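Koltden Fawzy hand-held gripper kit: a term with the after-school robotics club

Posted August 14, 2020

I've been promising this review to a few of you for ages, and I kept putting it off so the kids could have a proper go first. Well, they've had one now! I run the Friday robotics club at Flundgate, which has 13 students this year, mostly Years 8 to 10, and the Fawzy has been on our bench for most of the term. My colleague Defne Ersoy teaches the senior digital technologies class and borrowed it at lunchtimes, so some of what follows is hers, and where we disagree I've said so.

If you haven't come across it, the Fawzy is a two-fingered gripper you hold by a pistol-style grip, with a camera looking down past the fingers. You do a job with it by hand, it records what you did, and the recordings go into training a small arm to do the same job. The kit doesn't include an arm. We already had one from a grant a couple of years back, a plain little thing that had mostly been used for stacking foam cubes and for waving at parents on open night.

What you get for the money

We paid $1,249 for the school bundle, and I won't pretend that was an easy form to get signed. In the box you get the gripper, a spare set of fingers, the camera and its mount, a long cable, a hex key, a bag of screws, and a printed setup guide that assumes you know rather more Linux than I do. There's no case. For that price I really would have liked a case, and ours lives in an old lunch esky with a towel in the bottom (which does the trick, to be fair).

Putting it together took us one full session and a bit of the next. The camera mount went on back to front the first time, and I'd say that's half our fault and half the fault of a very small diagram. Do read the page about cable routing before you tighten anything. We didn't, and the cable rubbed on the trigger until one of the Year 9s spotted it and undid the lot.

In the hand

It's a lovely thing to hold once you're used to it. The trigger has a long, light pull, so you can close the fingers a little at a time, and the kids with smaller hands had no trouble reaching it. The weight is all out the front, though. By the end of an hour there was a fair bit of wrist-shaking going on, so we settled on swapping operators every ten recordings and it's been much happier since.

The fingers themselves are chunky. They're grand on anything with a bit of body to it – a mug, a glue stick, a rolled-up sock – and fiddly on anything flat. Paper clips were hopeless. Defne reckons that's a perfectly good lesson in choosing the right tool and she's quite right, but I still had a few glum faces the afternoon somebody decided we were going to sort a pencil case.

The software

Recording is simple. You press the button on the side, wait for the beep, do the job, press again. Every take ends up in a folder with its own number, and a little viewer lets you play it back and throw out the duds. The students took to the viewer straight away and became quite ruthless with one another's takes, which I rather enjoyed.

Training is where you'll want patience and a decent computer. The guide suggests 200 good takes for a single simple task, and we found that fair enough. With fewer than that, our arm would head off in the right general direction and then dither over the object like someone choosing a biscuit. We got there by splitting the takes across the group over several Fridays, with a tally on the whiteboard that I was forbidden to rub off. If your school laptops are anything like ours, leave the training running overnight on a desktop and don't let anyone switch it off at the wall.

I did email Koltden in July about the viewer crashing on one of our older machines. They wrote back the next day with a fix, and the reply was friendly and written in plain language, so full marks there.

Getting ready for the Sitoditz day

Sitoditz is our regional school challenge, and the manipulation round this year asks each team to have an arm pick up an awkward object from a bare table and hang it on a peg. Teams bring their own object and the judges score how awkward it is, so naturally there was a lot of rummaging through cupboards at home. We whittled the pile down to 2 finalists: a whisk, and a mustard-yellow metal ring with a crossbar through it. The ring won on a show of hands, and I was secretly pleased, having voted for it myself.

It's a cracker of a practice piece. The tube is thin and round and it lies flat on the table, so coming straight down on it with the fingers in the wrong orientation gets you nowhere at all. The students worked out that you need one finger inside the ring and one outside, and then argued for most of an afternoon over whether to go for the rim or the crossbar. The rim camp wanted it to hang neatly on the peg afterwards. The crossbar camp said the rim was too easy to knock sideways. We ended up recording both, in separate folders, and comparing them in the viewer.

The other thing we learnt is to start each take with the fingers wide open and well back from the object, over clear table. Early on, everybody wanted to begin nearly touching the ring to save time, and the arm then had no idea how to make an approach from anywhere else. Backing off made each take a few seconds longer and the recordings far more use to us.
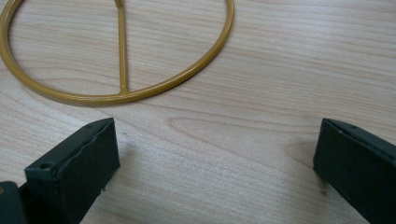
Little grumbles

The cable is long but stiff, and it will tip a drink over if you let it. The screws in the fingers want checking every couple of weeks, so keep the hex key somewhere you can find it. Spare fingers are sold only in pairs, and postage to us cost nearly as much as the fingers did. I'd also love a left-handed side button – our two lefties manage, but they have to do a funny sort of reach across with the thumb.

Defne's biggest complaint is the setup guide. She'd like a version students can follow by themselves, and she has started writing one for her seniors. Mine is still the missing case.

Would I buy it again?

Yes, I would, provided you already own an arm and have somebody on staff who's comfortable at a command line. If you're starting from nothing, I'd put the money towards the arm first and spend a year on ordinary programming before you look at this. For a club like ours, with a handful of kids who'd done the basics and were getting a bit restless, it's been the best thing we've bought. They talk about approach angles on the bus now!

Four stars out of five from me, and Defne says three and a half until the guide is fixed. If any other Sitoditz schools nearby would like a try before ordering, leave a comment below and we'll sort out a Friday for you to come over. Bring your own awkward object, please. The whisk is available if you're stuck.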